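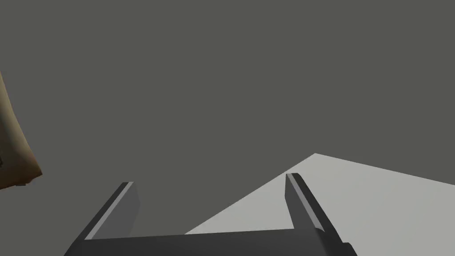
A Small Anodizing Shop Learns to Say No

When Cecilia Sarpong took over the anodizing line at Femircombe, the shop accepted almost anything that came through the door. Bicycle parts went on the same racks as valve bodies. Color jobs shared a schedule with hard coat work, and the hard coat work usually lost.

"We had 46 open orders and I could not tell you which ones would ship," she says.

Femircombe runs eight tanks in a building that used to store feed. The line is short by industry standards, and parts longer than a person's arm have to go elsewhere. Most of the work is aluminum housings and brackets for pump makers, with a steady trickle of repair pieces for farm equipment.

The first thing Sarpong changed was the quote form. Customers now have to name the alloy. Before that, many drawings simply said "aluminum," and the shop would guess. A cast part high in silicon does not take a coating the way a 6061 bracket does, and the color can come out gray and blotchy even when the bath is in good order.
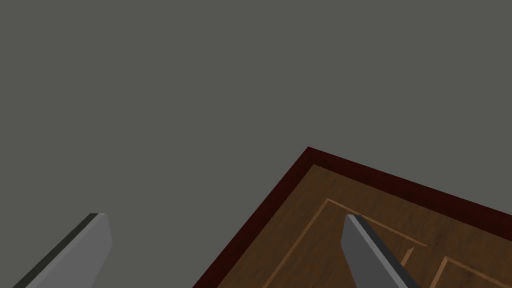
Some customers did not like the extra paperwork. Harish Achari, who buys for the pump maker Ondoson, sent back the first form blank. He fills it out now, mostly from a template his own engineers put together. Rejected parts from that account used to come back by the box – last December a single batch of 800 end caps had to be stripped and run again. Stripping takes metal off, so the threads on those caps had to be checked one by one.

Racking was the next problem. Every part needs firm electrical contact, and every contact point leaves a bare mark. Nkrumah Akpalu, the lead racker, started asking customers to show on the drawing where a mark would be acceptable. If they leave it off, he calls them. He prefers titanium racks for repeat jobs, as aluminum ones have to be stripped between runs and wear thin.

The shop also dropped its lowest minimum charge. Single pieces are still accepted, but they wait for a matching load. Larger orders, up to 2000 pieces, get a fixed slot on the morning shift, when the chiller has the easiest time holding the hard coat tank near freezing.

Sarpong turned down a long-running contract with Jirnham over a deadline she did not think the line could meet. She sent them to Owusu, a bigger finisher across the county, and Owusu has since passed along small hard coat jobs in return.

A second rectifier is on order. Akpalu wants it wired to the end tank, and Sarpong wants it in the middle of the line. The electrician comes at 7 in the morning, and they plan to settle it then.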